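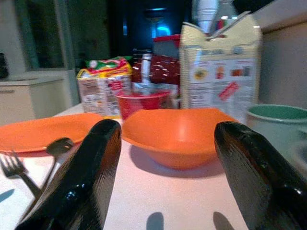 Fostering a dog: frequently asked questions

Skernonach Dog Rescue
Page last updated November 7, 2025

These are the questions the foster team gets most often by phone and email. If yours isn't covered, use the contact form and put "foster" in the subject line.

What is fostering?

A foster home looks after one of our dogs until it is adopted. The dog stays in the legal ownership of the rescue throughout. We pay for food, vet treatment and basic equipment. You provide the house, the walks and the daily routine.

How long will I have the dog?

Most placements last between a few weeks and a few months. Puppies move on quickly. Older dogs and dogs on long-term medication can take much longer, and we will tell you before you agree if we expect that. One of our current fosters, a lurcher called Gutby, has been with the same family since July.

Do I need experience with dogs?

For some dogs, yes. For most, no. Naima Zerouali matches dogs to homes and will ask what you have done before, including growing up with a family dog or walking one for a neighbour. First-time fosterers are normally offered a settled adult dog. We don't place dogs with a bite history in homes with children under any circumstances.

I work full time. Can I still foster?

Possibly. A dog should not be left alone for more than four hours at a stretch, and a newly arrived dog should not be left at all for the first 3 days. If you work from home part of the week, or have someone who can come in at lunchtime, please apply and give us the details.

I rent my home. Is that a problem?

We need written permission from your landlord or letting agent. An email is fine. It has to say that a dog may be kept at the address, and it should not name one particular dog, or you will have to ask again for the next one.

What about my own pets?

Resident dogs must be vaccinated and must meet the foster dog on neutral ground first. We use the field behind the kennels for this. Cats are harder to plan for. We test each dog with a cat where we can, but a dog that ignores a cat in our office may still chase one in your garden. Keep them apart with a stair gate to begin with.

We don't need the history of your tropical fish, although people do send it.

What happens at the home check?

A home checker visits for up to an hour. They look at the garden fence, the gates, where the dog would sleep and how the front door opens. Everyone who lives in the house should be there. The fence needs to be at least six feet high for sighthounds and huskies. For smaller breeds we are more flexible, but there must be no gaps at the bottom. If something needs fixing, you will be told what it is and can book a second visit once it's done.

What should I feed the dog? 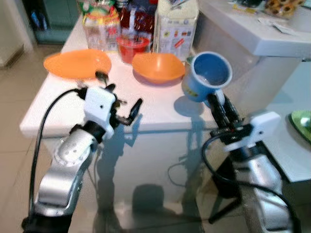

Every foster dog comes with a bag of the food it has been eating at the kennels, and it should stay on that food unless our vet says otherwise. A sudden change nearly always means an upset stomach. The feeding card gives the daily amount in grams. Weigh it out on kitchen scales the first time, tip it into a mug and see how far up it comes. An ordinary one with a handle, like the blue mug in the photo, will do for every meal after that, provided you stick to the same one. Split the amount over two meals, morning and early evening. Treats count towards the total, so take a little off the evening meal on training days.

Can the dog have leftovers?

No. Cooked bones, onions, grapes, raisins, chocolate and anything containing xylitol are dangerous, and even safe leftovers make it hard to work out why a dog is unwell. If the dog has eaten something on that list, ring the vet line straight away and have the packet to hand.

Where can I read more about the first week?

Our newsletter ran a longer article on settling in, written by foster coordinator Latifa Fawzy. The main part of it is reprinted below.

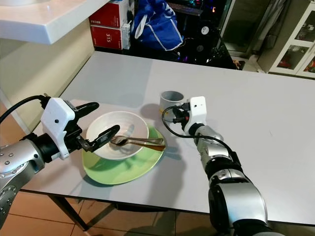

The Skernonach Lead, issue 161, page 6

Expect very little from the first few days. The dog has left a noisy kennel for a quiet house and does not know the rules of either. Some dogs sleep almost the whole time. Others pace, whine at the door or refuse to eat. Missing one or two meals is common in a healthy adult dog, but a puppy or a dog on medication that won't eat needs a call to us the same day.

Keep to a short route on the lead and walk it at the same times each day. Don't invite people round. Friends and relatives will want to meet the dog and they can wait. Let the dog come to you, and leave it alone when it is in its bed.

House training often slips after a move, even in dogs that were clean before. Take the dog out after every meal, after every sleep and last thing at night. Go out with it and stand there, whatever the weather.

Mealtimes need some thought too. Feed the dog in a corner where people won't be walking past, and pick up the bowl when it has finished. 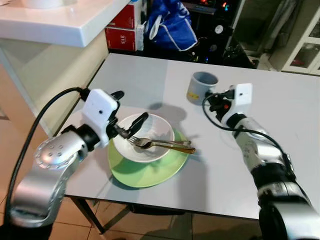

If there is more than one dog in the house, feed them in separate rooms with the door shut. Do this even if your own dog has never guarded its food. Wait until both have finished and both bowls are up before you open the door.

Use the lead we supply, clipped to both collar and harness, every time you leave the house. This includes carrying out the bins and getting in and out of the car. Nearly every foster dog we have had go missing went through a front door or a car door.

What do I do if the dog escapes?

Ring the emergency number on the tag first, before you start looking. Don't chase the dog or call its name over and over, and ask other people not to. Leave the gate open and put something that smells of home by it. Our search coordinator, Troels Lund, will tell you what to do next and will deal with the council dog warden and the social media posts. Please don't put up your own appeal until you have spoken to him.

Who pays the vet?

We do, as long as you use our vet and ring first. Out of hours, call the vet line and give them the dog's foster number. We can't repay bills from other practices unless it was a life-threatening emergency.

Can I take the dog on holiday?

Within the UK, yes, if you tell us the address and dates beforehand. If you'd prefer to go without the dog, we need two weeks' notice to arrange cover.

Can I adopt my foster dog?

Yes. Fosterers get first refusal up to the point when the dog is advertised. After that you are treated like any other applicant. The usual adoption fee applies.

How many dogs do you rehome?

The total for last year was 706, including dogs passed to partner rescues.

Who do I contact?

New applications: Naima Zerouali
Current placements: Latifa Fawzy
Lost dogs: Troels Lund, or the number on the tag
Equipment returns: Salma Ashour, at the kennels reception, mornings only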